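Namance, and the record they nearly left in a drawer

The kettle's on, the drummer is late, and Signe Ingvarsson has already apologised twice for the stairs. Four flights. Namance rehearse at the top of an old hosiery warehouse in Cakville, and if you carried a bass cab up there every time you wanted to practise you'd write short songs too.

Short they are. The new album, Tolomstead, has eleven of them and is done in 28 minutes. First one in, last one out, hardly a gap to cough in. It's out in September and it is, to these ears, the best thing the band have done by a distance. Also the strangest. Also the one that came closest to not existing.

"We had it mixed and I hated it," says Ingvarsson, who sings and plays guitar, mostly at once. "I hated it for a whole winter. Wouldn't have it on in the van."

Back a bit. Namance started as a duo, Ingvarsson and bassist Lawal Osagie, two people who met in the queue for a cash machine outside a gig neither of them got into. Osagie had a four-track. Ingvarsson had a notebook of what she calls "complaints". The first tape ran to 200 copies, hand-stamped, sold off a trestle table, gone by the summer. You'll see them change hands online now for silly money. Osagie finds that embarassing. He's got three left and uses one as a doorstop.

Then Aurelio Miranda on drums, then a debut LP called Koyama that got them out of the back rooms of pubs and into slightly larger back rooms of pubs. Loud, quick, a bit scrappy. People liked it. People shouted for the same two songs every night for two years.

"Which is lovely," says Osagie. Pause. "It's lovely. You do start to hear them in your sleep."

So Tolomstead was meant to be a clean break. The name comes from the village where Ingvarsson's gran kept a shop: one road, one bus, a chapel that's now somebody's holiday let. They hired the hall there for a fortnight. Stone floor, damp, lovely long echo. Set up in a circle, no headphones, no click, and played everything live with the doors shut. When a tractor went past they stopped. When it rained they stopped. You can hear a bit of rain on track six, where they forgot to.

Producer was Hideaki Hoshino, a man who by all accounts will let a band play a song nine times without saying a word and then ask if they fancy a sandwich. Miranda does a very good impression of him. It's mostly blinking.

"He never told us a take was bad," Miranda says, in now, soaked, helmet still under his arm. "He'd just start winding up a cable. And you knew."

What they came home with was quiet. That's what threw everyone. There are songs on Tolomstead where Osagie doesn't play until the second verse, and one, Ferry Money, where he doesn't play at all. Guitars with the distortion left off. Ingvarsson singing low, near the mic, about probate and bus timetables and a row over a piano. Miranda on brushes for half of it, having never owned a pair before (he borrowed some, then bought some, then lost the ones he'd borrowed).

The label weren't against it. Weren't wild either. There was a phone call, a long one, in which somebody used the word "interim". An EP was suggested. So was a re-record, with the amps up. And for a few months the band sort of agreed. The files went in a drawer, an actual drawer, on an actual hard drive, under the takeaway menus.

What got it out again was Kenta Yagi, who plays keys with them on tour and had only ever heard the rough mixes. He asked Osagie for a copy. Took it on a long drive home, rang from a service station, didn't say hello.

"I said, where's the rest of it," Yagi tells me later, over a bad line. "I thought it was half an album. I thought they were hiding the other half. Then I played it again and no, it was finished. It was just brave enough to stop."

He's on the finished thing, as it happens. Harmonium on two tracks, added at the last minute, and a piano part on the closer, 2072, that does more with four notes than most bands do with a string section. The song's set in that year, sort of. Ingvarsson imagines someone clearing out her flat. What they keep, what goes in the skip. It should be gloomy and it's very nearly funny. She rhymes "asbestos" with "best of". Gets away with it.

They tried the whole record live for the first time on 09/07/2022, start to finish, in the same village hall. Capacity is officially 120 and there were over 490 names on the list for tickets, so they did it four times in a day. Noon, three, six, nine. Tea urn on between sets. By the last one Ingvarsson's voice was in ribbons and she sang Ferry Money an octave down, and that's how she does it now.

"Somebody shouted for an old one," she says. "Third show. And this woman in the front, seventy if she's a day, turned round and told him to wait his turn."

Did they play it?

"Course we played it. We're not monsters."

The touring plan is a bit of a muddle still. Small rooms if they can get them, seated where possible, Yagi on board for all of it. Miranda wants to bring the urn. Osagie has asked for a stool and been told he can have one when he's forty. There's talk of a second set each night, the loud stuff, after a break, so that nobody goes home cross. Ingvarsson isn't sold. She thinks the old songs might want slowing down as well, and she's been trying one of them out at home on an acoustic, the fast one, the one everybody yells for.

She plays me a bit. Feet up on a flight case, no amp, tea going cold. It's half the speed and about a divorce. I'd heard that song a hundred times and never knew it was about a divorce.

"Neither did I," says Osagie from accross the room, and goes back to restringing his bass.
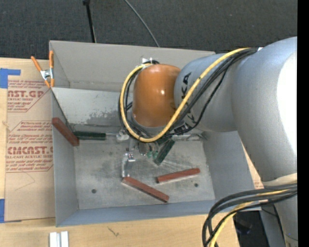 They ran the new set twice after that, with the windows open. Miranda dropped a brush in the second song and finished it with his fingers. Ingvarsson wants to keep that in as well. Tolomstead is out in September, on vinyl, CD and tape, and Osagie says yes, he'll be stamping the tapes himself.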